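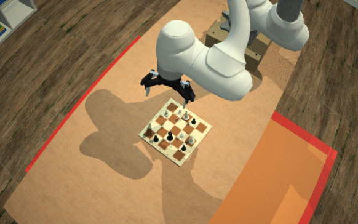

A small chessboard on a big tan tabletop.

Feb 6, 2021

I've been meaning to write about learning chess as a grown-up, and the short version is that I'm terrible and I love it! I started in September, when evenings were getting darker and I'd run out of things to knit (well, run out of wool in a colour I liked). My neighbour lent me an old paperback by somebody called Oddsson, and I've read the first four chapters three times now.

The library in Brelten has a club that plays by mail, so there's always a game on the go. My favourite so far took two months and I lost it to a pawn I'd forgotten was there. I made a cup of tea, said a few words I won't repeat, and wrote back asking for another. Next on my list is endgames, once I've finished the marmalade.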